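Courses > Interiors 3079 > Student Projects > Small Rooms > A Work Table for the Curden Laundry Room

A Work Table for the Curden Laundry Room
Deolinda Falcão and Sérgio Aguiar

1. The problem

The laundry room at Curden is small and has to do more than laundry. People sort and fold clothes in it, and other groups need the open floor for their own work. The stacked washer-dryer takes up one side and can't be moved because of the water connections. When we started in November the room had no surface at all, and clean clothes went on top of a chair or straight back into the bag.

Our task was to find a table for the room and a place to put it. We were told it had to be easy to shift, and that we could not fix anything to the walls or the floor.

2. Choosing the table

We first looked at a wall-mounted drop leaf, which would have been the best use of space, but the rule about fixings ended that. A square table was next. We marked its outline on the floor with paper tape and tried to walk past it with a full bag. It was possible sideways only.

A long, narrow table on a metal frame was the third option and the one we kept. The top is 150 cm long. It is narrow enough that you can reach the back of it without leaning, and long enough to lay out a pair of pants without folding them first. The smooth top matters more than we expected. Our first borrowed table had a rough board, and knitwear caught on it.
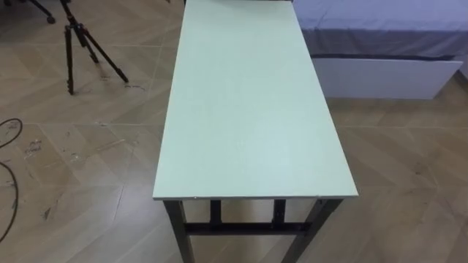 Sérgio wanted a wider top, and we did test one from the Moriarty building for a short time. It gave more room for sheets, but people used the back half to store things, and after a few days the front half was the only part anyone could fold on. We gave it back.

The floor was the other thing we had to think about. It has a wood pattern in a zigzag, and it shows scuffs and dust easily. Dragging a metal frame over it would make that worse, so we wrote into our plan that the table is lifted at both ends whenever it moves. We also looked at rubber caps for the feet. The ones we ordered were too small for the tubing, and the larger size had not come by the time we wrote this.

3. Moving it

The table is not heavy, but it is awkward for one person. If you lift it in the middle, the far end swings and you can't see where it is going. With one end held at each side it stays level and can be turned in place, even in a room this size.

We tried three grips. Holding the legs was bad because the frame is made to fold. Holding the crossbar meant bending too low. Holding the top by its short edges was the most comfortable, and the legs kept clear of our shins as long as nobody hurried. The one walking backward sets the speed.
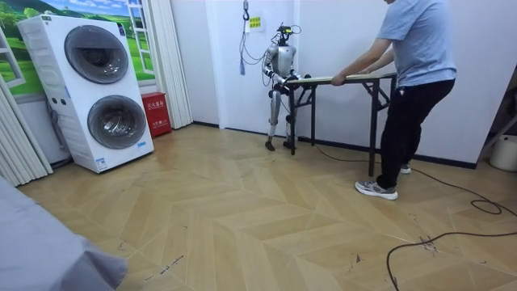

Turning is the part that needs planning. If the table comes in lengthwise, the back end should reach the wall first and the front end should then swing across. Doing it the other way around brings a corner close to the washer-dryer doors. Deolinda drew both routes on the floor plan, and the second one is crossed out in the final version.

4. Where it stands

We compared two positions. In the middle of the floor the table can be used from both long sides, which is good for sheets, but it blocks the way to the machines when a door is open. Against the back wall only one side is usable, and everything else gets easier. We set ourselves a limit of 100 cm of clear floor in front of the washer-dryer, and only the wall position met it.

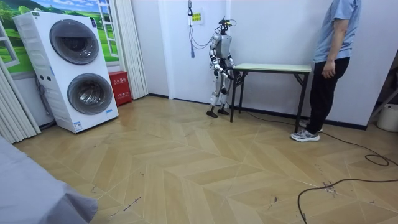 Zulbridge, June 23, 2022

The wall position is our recommendation, and the table can still be carried out to the middle when a job needs both sides. We would like a shelf above it for detergent, if the rule about fixings is ever changed - the white wall there has plenty of room.

Two things are not finished. The caps for the feet are still on order, and we never tested the table with a full load of wet towels on it. Prirkora, the group taking over the room plan after us, has our drawings and the list of grips and routes.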